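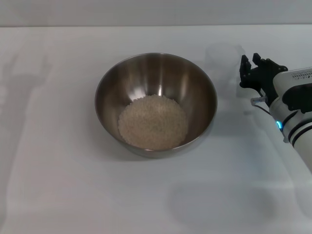 Too many hybrid meetings still begin with somebody asking whether the far end can hear, according to Hacer Tuncer, and a room system that needs a help desk call before nine in the morning has already failed the people using it.

Watthorpe has announced the release of Alance, a management service for meeting room audio and video equipment. It allows IT teams to check, update and restart microphones, displays and codecs from a single web console, whichever maker supplied them.

Alance is offered in 2 editions. The standard edition covers up to 100 rooms on one site. The enterprise edition supports up to 2,000 rooms across several sites and adds scheduled firmware updates, role-based access and usage reports that can be exported to existing service desk tools.

The service has been on trial since October at Clorutholm, where it manages 393 rooms – among them lecture theatres, small huddle spaces and a council chamber.

"Our engineers were walking between buildings to restart equipment," said Ashok Rajput, head of workplace technology at Clorutholm. "Most of those faults are now dealt with from a desk."

Alance will be sold through Watthorpe's existing resellers and through Lozano, its distribution partner for southern Europe. Customers on a current Watthorpe support contract may move to the standard edition at no extra charge until their contract is renewed.

Media contact: Gilberto Ospina, Watthorpe Press Office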